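Re: [homeoffice] kidney desk, keep or sell

Zhuoran Zheng wrote:
> Does the drawer get in the way of your knees? And is 230 fair for a used one?

Drawer's on the left end, so no – knees are fine. 230 is ok, I paid 495 new. Top holds a plant, a cup for pens and not alot else. Cable still runs over the floor, need to fix taht.

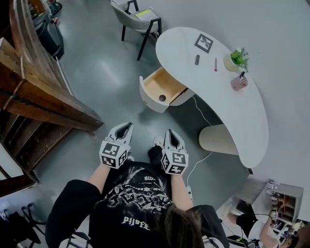 Zhuoran says go for a clip under the top, and keep the desk if the stairs are the only way out.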